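Workshop notebook, Rullside
29/06/2026
Hide glue, the old recipe and the slow pot 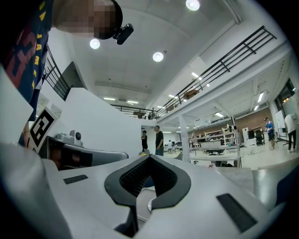 Why does the glue go stringy on the brush before I can get it onto the joint?
The pot is too cool, or the glue has lost water and thickened while it sat there. Bring it back up gently, add warm water a spoonful at a time, and stir until it runs off the brush in a thin stream that breaks into drops right at the end.

I'm writing this at the top of the page since it is the thing I forget every single spring, and I know at least two of you forget it too (you know who you are, and the brushes know as well). The rest of the entry is my attempt to get down everything I've learned about hot glue since April, while it is all still fresh and before I talk myself into changing the recipe again.

So, the glue itself. We are on the second sack from Kashyap now, the amber pearls, and I like it a good deal better than the flakes we were getting before. It soaks more evenly and it doesn't leave those hard little islands in the bottom of the jar. I weighed out 505 grams this morning, which was far more than I needed, but I wanted enough to fill the small jars for the freezer and be done with it for a while. Cold water to cover, lid on, and left alone on the shelf by the back door where it's coolest. I used to soak overnight out of habit. With the pearls, 4 hours is plenty, and the batch I left longer didn't cook up any differently that I could tell.

Cooking next. The old double boiler is still the one I reach for, dents and all, though the Nivum warmer does hold its heat more steadily once it gets there. What it doesn't do is get there quickly! I switched it on, swept the floor, answered my mail, made tea, and it was still only thinking about getting warm. If you plan to use it, switch it on before you take your coat off. And please keep the glue below a simmer. I scorched a jar in April and the smell stayed in the curtains for longer than I'd like to admit, and worse, the glue was weak afterward. The test joint came apart in my hands with hardly a push.

About that test joint, because I did do them properly this time. I cut strips from the maple offcuts, planed the faces, and glued them up in pairs with nothing fancy, just a rubbed joint and a night's rest. One set was at the usual thickness and one was thinned down a good bit more. The thin one surprised me. It wet the wood beautifully, but when I broke the strips over the bench edge it let go along the glue line, while the thicker one tore up wood fibers the way it should. So thin is lovely for sizing end grain, and I'll keep a jar of it for that, but I wouldn't trust it on a chair.

Which brings me to the chairs. The Tonville set is still on my mind more than it ought to be. These are the dining chairs with the loose back legs, and somebody long ago went at them with a white glue that has turned to something like old cheese in the sockets. Hot glue won't stick to that, and neither will anything else, so all of it has to come out. I've been using warm vinegar on a rag, wrapped around the tenon and left while I do something else, then a small scraper and a lot of patience. Where the old repairs used hide glue, it's such a pleasure by comparison: a little hot water, a little wiggle, and the joint opens up as clean as you please. I wish I could show that to whoever did the other ones.

The quote for the whole job was 1,280, and I think that was fair when I wrote it, though I hadn't seen the inside of the sockets then. I won't go back and ask for more. But next time I'd like us to pull one joint apart before naming a price, even if it means the customer waits a bit longer for an answer.

A few things to remember for glue-up, written down in the order I keep getting them wrong.

Warm the parts first. The lamp works fine for legs, and for the wide seat rails I lay them across the radiator when it's on, or out on the sunny step at this time of year. Cold wood gels the glue before the clamps are anywhere near it.

Have the clamps opened to size and laid out beside you, with the pads already taped on. Do one dry run. Then do another one, because there is always a clamp handle that fouls on a stretcher.

Brush both sides, push together, and don't go back to fuss with it once it has started to grab. I did that on the first chair and had to take it all apart and clean up again. It cost me most of the afternoon and a fair bit of good temper.

Wipe the squeeze-out with a hot damp rag while it's soft, or wait until it is rubbery and peel it. In between is a mess.

Freezer jars are labeled and on the top shelf, behind the ice packs. Anything that smells bad goes out, please, don't try to rescue it. I still want to try a pinch of salt in the next batch for a bit more open time, and if that works I'll write it up under the recipe. We're nearly out of the narrow brushes, and the vinegar wants replacing too.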